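Home > Boards > Laundry & Linen > Folding and Storage
3,270 views · 14 replies · Share (2)

Satin-ish napkins and runners that will not stay folded

wasten_wren
2nd June
I've inherited a drawer of maroon table linen with a bit of a sheen to it. Napkins, a runner, and one large thing that may be a tablecloth or may be a curtain with ambitions. Cotton I can manage. This stuff slides off itself the moment I turn round. I fold it, I put it in the drawer, and by teatime it looks as if a dog has been in.

How are people folding theirs? Please don't say "iron it", I've met the iron.

baran_b
Iron it.

Sorry. But cool, on the wrong side, with a tea towel in between. Then fold while it's flat on the table, never in the air.

idance_linens
Disagree with folding at all. I had the same trouble with a set from Dasari and I gave up on squares entirely. Spread the cloth out, pinch it in the middle and lift until it stands up in a peak. The rest follows it in. Then give the neck a twist and lay the whole lot down sideways.

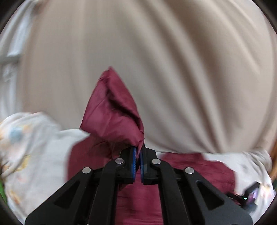 You want to take hold of a decent amount of cloth, a mean little pinch just slides out again. Once it's twisted it stays put in a basket far better than any square I ever made, and the creases are soft ones that drop out on the table.

baran_b
So the answer to creases is to put more in.

idance_linens
Softer ones. It's a different sort of crease.

baran_b
I'm sure it is.

wasten_wren
I tried the peak on a napkin and it looked rather grand for a moment, like a pudding. Then it lay down. Is it meant to lie down?

idance_linens
Slippery ones do. Tighter twist, or tuck the neck into a glass if it's for the table.

quilted_max
Rolling. Roll them round a cardboard tube with the seam underneath, 2 napkins to a tube. My runner has been on one since April and came off without a line in it.

baran_b
Rolling I'll allow.

wasten_wren
Tubes for the napkins, then, and the runner can have one to itself. The possible curtain is going on a hanger until it tells me what it is.

Tagged: napkins, slippery fabric, drawers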